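### 3.2 Materials and storage conditions

The paper goods in the study came from two households and one shared workroom in Kurkgate. All three places kept rolls and wrapped cylinders in the open, on shelves or directly on a table, and all three reported the same complaint: rolls that had stood for some months were hard to tell apart. The outer wrap had worn through, the print had turned to the wall or rubbed away, and people opened a new roll because they could not tell what was in the old one.

We use the word "roll" for any upright or lying cylinder whose outside is paper, fiber, or a paper wrap over something else. This is broader than the everyday sense. It takes in kitchen paper, lining paper, packing material, and wrapped tubes whose contents we did not open. We kept the broad sense on purpose, as the people who put these things away do not sort them by content either. They sort them by shape, and most of all by whether the thing will stand up by itself.

The full inventory holds 2,000 entries. Of these, 829 were classed as having a worn or torn outer layer at the time of the first visit. An entry was classed as worn if any part of the wrap had lifted, split, or come away so that a different surface showed at the edge. Small dents did not count. Neither did fading, which we recorded in a separate column and do not discuss here.

Storage surfaces fell into three groups: bare wood, painted shelf, and lined drawer. Bare wood was the most common in the workroom, where rolls were stood on the tabletop during use and often left there. The drawers were found only in the households. One household had lined its drawers with old wallpaper, which made it hard to slide the rolls forward -- the occupants mentioned this before we asked.

### 3.3 Reading the surface

Each entry was judged at close range, with the surface filling most of the view. We chose this distance after a short trial in which the same rolls were judged from across the table. From there, a worn wrap and a plain fibrous surface were confused often enough to make the column useless. Up close the two are easier to separate, although strong light still causes trouble. A white surface in bright light loses its texture on the lit side, and the judge has to work from the shaded part.

Three features were recorded. The first was the texture of the main surface, marked as smooth, granular, or fibrous. The second was the state of any label or wrap, including the shape of its edge. A cut edge is straight and usually runs around the roll. A torn edge wanders. The third was print, marked as legible, present but not legible, or absent. Print was called legible only if at least one whole letter or number could be read without turning the roll.

The rule about turning caused some debate. In ordinary life a person simply picks the roll up and turns it. But the tidying sessions showed that people often do not do this when the shelf is full, as turning one roll means moving its neighbors. We therefore kept the rule and treated a hidden label as a label that does not help.

Figure 4 gives a case in which the second and third features both matter. The smooth white layer ends in a ragged edge against the rougher surface, and the red print curves out of view at the left. We recorded it as fibrous, torn, and present but not legible.
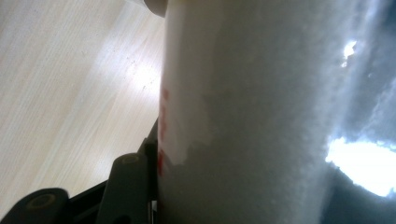 ### 3.4 Sorting procedure

**Figure 4.** White cylinder at close range beside a light wooden surface. The brighter, smoother patch looks like a label or outer wrapping; no letters or numbers can be read in the red marks.

Entries were sorted in two passes. In the first pass the judge worked down the list in storage order, shelf by shelf, and filled in the three features without going back. In the second pass the same list was shuffled and judged again. Where the two passes disagreed, the entry was set aside and settled by a second judge, who saw neither of the earlier marks.

The lists were prepared with Cloner, a small script that copies an inventory sheet, strips the answers, and shuffles the rows. It was written for this study and has no other features. Sheets were named after the storage unit they came from, so that a mark could be traced back to a shelf if the household later asked about it.

Two passes over the full inventory gave 4,000 judgments before any second opinion. Texture was the easiest feature to agree on. Wrap edges were harder. The most common disagreement concerned wraps that had been cut at first and had torn further in use, so that part of the edge was straight and part was not. After the first week we settled on marking such entries as torn, whatever the length of the straight part, and went back over the sheets already done.

Print gave fewer disagreements than expected. The judges differed mainly on single strokes that might have been part of a letter or part of a border. These were marked as present but not legible.

### 3.5 Changes made to the storage

After sorting, each place was offered the same simple change. Rolls with legible print were turned so that the print faced out. Rolls with print that could not be read from the front, or with no print at all, were given a paper band with the contents written on it in pencil. The band was held with string and not with tape, as tape had lifted the outer layer on several rolls in an earlier round in Ludow.

A total of 755 rolls received a band. The workroom asked for theirs to be placed near the top, where they could be read when the rolls were standing close together. The households preferred the middle. We followed both wishes and noted the position in the inventory.

We also moved the rolls in use to the front of each shelf and the unopened ones behind them. This was the change most likely to be undone. By the second visit, in November, one household had gone back to putting new rolls in front -- they were bought in packs and the back of the shelf was awkward to reach with both hands full. The bands were still in place there, and we left the order as we found it.

The wording on the bands follows the Aoki list, a set of short household labels drawn up during the pilot. Each label has at most three words. Where the contents were not known and the owner did not wish to open the roll, the band was left blank except for the month of the visit.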